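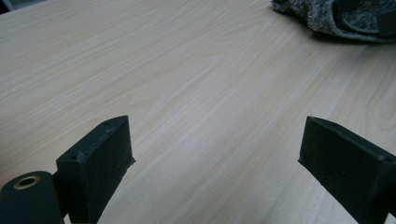 3.2 Surface wear on shared tables

Marks on work surfaces were logged at the Fuvholm and Colby sites over two terms. Each table was given a number and checked at the end of every month except February, when both buildings were closed for repairs to the heating. The log holds 2,532 entries, of which 481 were dropped because the table number was missing or could not be read.

Following Kwan and Tawfik, we sorted marks by colour and length only. Depth was left out, as the two raters (Ashour and Mansour) did not agree well on it during the trial round. Marks lying close together in a line were logged as one row (Figure 4). Where a row ended in a darker streak, the streak was treated as part of the row. 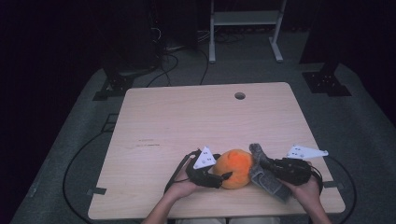

Figure 4. Light wood-grain tabletop with two short rows of dark marks on the left half and a round cable hole near the far edge.

Tables with a cable hole were kept as a separate group. They made up 833 of the entries left after sorting, and their marks tended to be shorter than those on plain tables. Cleaning records from Colby were incomplete, so the effect of cleaning could be tested at Fuvholm alone. The model used for that test is set out in Section 3.3.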